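Vorkcombe Community Board > Work and Commuting > Moving the start time to 10?

SeemaSandhu
Good evening to all. I work at Boltton, in the Kulonbridge building, and in June our management asked if we want to start at 10:00 and finish at 18:30, in place of 8:00 and 16:30. We must vote as a department, 26 people. I am quite undecided and I would like to hear from persons who already made such a change.

My situation: I take the 6:50 bus from Mosquera and one way costs me a bit more than an hour, because at that time the bridge is full. A colleague tells me the same trip at nine is much shorter. On the other side, I like to be home when there is still light, and my son has swimming at 17:00.

Most of our work is done standing at a table, two hours without a pause, and after lunch I feel it in my back. I wonder if a later start makes the afternoon even heavier. 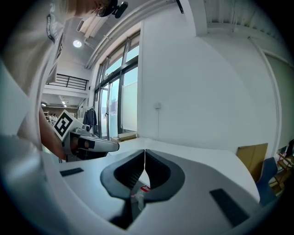

pelham_k
We changed to ten o'clock two years ago and I would not vote for it again. The bus is faster, yes. But the evening is gone. You come home, you eat, you wash the plates and it is nine. Shops on our side of the river close at seven, so all errands move to the weekend.

marrowfat
I disagree with pelham_k. The evening is shorter but the morning is yours. I walk the dog, I do the laundry, I go to the dentist without asking anybody for a free hour. Please check also your ticket. The off-peak pass on the Mosquera line is cheaper, I save 200 in a year.

pelham_k
Off-peak pass is not valid before 9:30, read the small text. To be at the desk at ten from Mosquera she needs a bus before this. So your 200 is zero for her.

marrowfat
It depends on the stop. From Mosquera Market the 9:32 arrives at Kulonbridge at 9:58, I take it every day.

pelham_k
And when it is late?

marrowfat
Then I am late – my boss is a patient man.

Tolly
Why must it be all or nothing? In our office we had 100 people with the same quarrel, and in the end everybody picked 8:00 or 10:00 for three months at a time. Ask if the vote can include this option. About the back: the hour matters less than the pause. Two hours standing is too long at any time of day, ask for ten minutes after the first hour.

SeemaSandhu
Thank you, this is very useful. I did not know about the 9:30 rule. Tolly, I wrote to our manager and she will ask if mixed hours are possible, but she is afraid the people who come early will have to wait for the others. Does somebody know how you solved this?

Tolly
We keep shared work between 10:00 and 16:30, and everything you can do alone goes before or after. The first 2 weeks were messy, then it was fine.

pelham_k
Mixed hours I could accept. Swimming at 17:00 with a finish at 18:30 is not possible in any case, so for you I would say vote no to the full change.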